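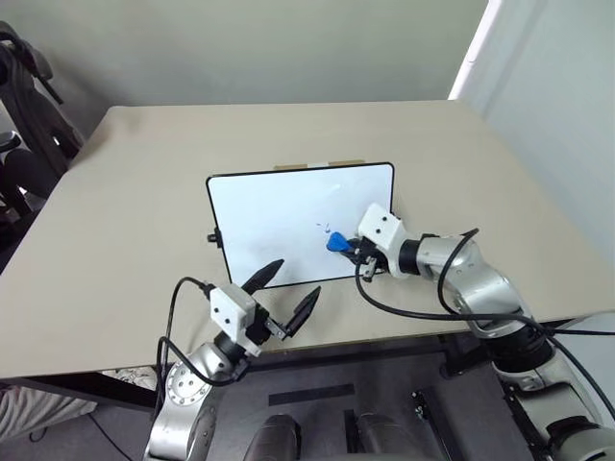 Whiteboard wiping with the two arms, blue eraser in the right-hand gripper.

Budgeting for a two-arm bench – what am I forgetting?

Asked by Krum Georgiou

Hi all, I'm putting together the spend for a second bench at Rakdale and I've got until the end of October to hand it in. The arms are quoted (Melero, nine week lead time) so that bit is easy. It's everything else! Last time I put in one line called "sundries" and it was gone in a fortnight. We'd be doing wiping and tidying tasks mostly, small whiteboards, pens, that sort of thing. What would you list separately, and do I buy spare fingers now or wait?

Charoen Onsri replied:

Buy the fingers now. We waited, and then sat about for ages with one arm doing nothing, and I'm still cross about it. I paid £108 a set from Gebremichael and I'd get 2 sets per bench. Then give cables their own line – wrist cables in particular, ours loop about and catch on things – and another for the table, which needs to be heavier than you think. Oh, and boards and erasers. They're cheap but you go through loads, and an eraser that's gone hard wipes differently from a new one, so get them all in one order if you can.

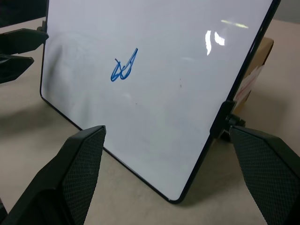
Do I need to budget for servicing in the first year?
Put something in for it, even if the arms are under warranty. Ours covered parts but we paid the carriage both ways, and that came to £197 for one trip to Dembridge and back.

dembridge_bench replied:

agree with the above re fingers. also check your sockets, we had to get an electrician in and that wasn't in anyone's budget

Krum Georgiou replied:

Thanks both, hadn't thought of carriage at all. Fingers are going on the list tonight – still arguing with myself over the table.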